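Los alimentos secos y sus envases
Materiales de consulta para escolares. Sección: La despensa

La pasta es un alimento que se elabora con harina o sémola de trigo y agua. En algunas recetas se añade también huevo. La masa se estira o se hace pasar por un molde que le da forma: tubos, espirales, lazos o hilos largos. Después se deja secar hasta que pierde casi toda el agua.

¿Por qué se seca? Los mohos y las bacterias necesitan humedad para crecer. Un alimento con muy poca agua les resulta un lugar difícil para vivir, y por ese motivo la pasta seca puede guardarse durante meses en un armario, sin nevera.

El envase cumple una función importante. Impide que entren el polvo, los insectos y la humedad del aire, y evita que las piezas se rompan o se derramen. Existen paquetes de plástico flexible, cajas de cartón y otros que combinan ambos materiales. El color exterior lo elige cada fabricante, y suele servir para que las personas reconozcan el producto en la tienda.
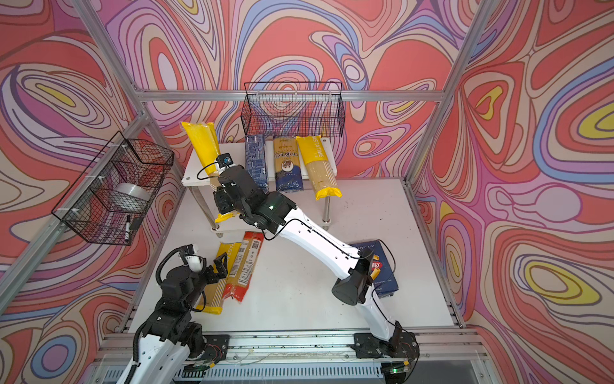
En el envase se imprime información que todos debemos aprender a leer. Figuran el nombre del alimento, los ingredientes, el peso y la fecha de consumo preferente. El peso se expresa en gramos o en kilogramos. Conviene recordar que 1000 gramos equivalen a un kilogramo, y 2000 gramos, a dos.

Al colocar los paquetes en la despensa deben seguirse estas indicaciones:

Los paquetes más antiguos se sitúan delante y los más nuevos, detrás.
Los envases abiertos se cierran con una pinza o se vacían en un recipiente con tapa.
Los alimentos no se guardan junto a los productos de limpieza.
El armario debe estar seco y alejado del horno.

Actividad para casa

Con ayuda de una persona adulta, elige dos paquetes de alimentos secos y busca en cada uno la fecha de consumo preferente. Anota en tu cuaderno cuál debe utilizarse primero. Las fichas se entregarán en el aula antes de que termine el mes de mayo.

Texto: Carolina Rocha. Revisión: Heather Mackay.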